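Equipment > Handling and Picking > Small Grippers > Zellard two-finger pick and place kit

Print this page | E-mail this page

Zellard two-finger pick and place kit
Order code 1546
Supplied by Ellimport from our Hedbridge depot

The Zellard kit is a bench-mounted gripper set for light, rounded goods. It comes with tapered charcoal fingers, a wrist camera and the cable set. Most of our customers use it for fruit, small bowls and moulded parts, or for trying out a picking job before they commit to a full cell. 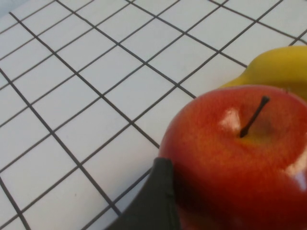
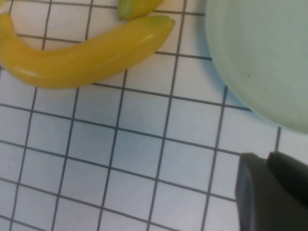
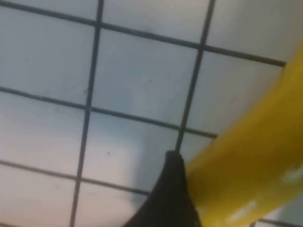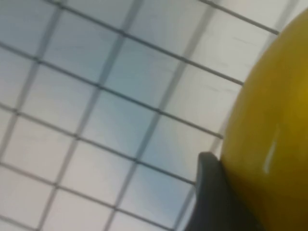 Wrist camera views on a white gridded surface.

Can the kit be bought without an arm?
The gripper, camera and cables are sold as a set and the arm is priced separately. If you already own an arm, send us the make and the flange drawing and we will quote for an adaptor plate.

What to budget for

The kit is the smaller part of the cost. When you plan the purchase, allow for the arm, the adaptor plate if you need one, a solid bench, guarding where your risk assessment asks for it, and someone's time to set up. Setting up a single item on a clear bench normally takes four working days. Mixed items take longer, and glossy ones longer still – bright reflections move about as the wrist turns, so lighting should be settled before anyone starts on the grip settings.

Fingers are a wearing part. We suggest ordering one spare pair with the kit and putting a second pair into next year's budget. Spares are held at Hedbridge in packs of 20 for larger sites, or as single pairs.

Supplied in the box

Gripper body with one pair of fingers fitted
Wrist camera and bracket
Cable set, 4 m
Fixing screws and hex keys
Printed setting-up guide

Not supplied

Arm and controller
Adaptor plate
Bench, lighting and guarding
Test items

Choosing a work surface

Any flat, stable surface will do. A plain pale top makes it easy to pick out coloured goods, and a regular grid is handy for judging where an item has been put down. Check that the top is level across its whole width, and wipe it down between runs. Marks and crumbs do show up on the camera.

Delivery and lead time

Kits in stock leave Hedbridge within four working days of a cleared order. Adaptor plates are made to order by Pearce and take roughly 20 working days, so ask for the plate quote first if your start date is fixed. Orders placed after the middle of December are sent out in January.

Trial hire

The kit can be hired before purchase, with the hire charge taken off the price if you go on to buy. Fingers come back with the kit and are inspected on return. Hire kits are booked in order of enquiry and we can't hold one without a purchase order number.

Prices are given by written quotation and stand for 30 days. Please quote order code 1546 and say whether you need an arm.

Page last updated 2019-12-04

Print this page | E-mail this page

Related items
Zellard spare fingers, single pair
Zellard spare fingers, pack of 20
Pearce adaptor plate, made to order
Pearce bench frame 126
Ellimport cable set, 4 m
Hire terms for handling equipment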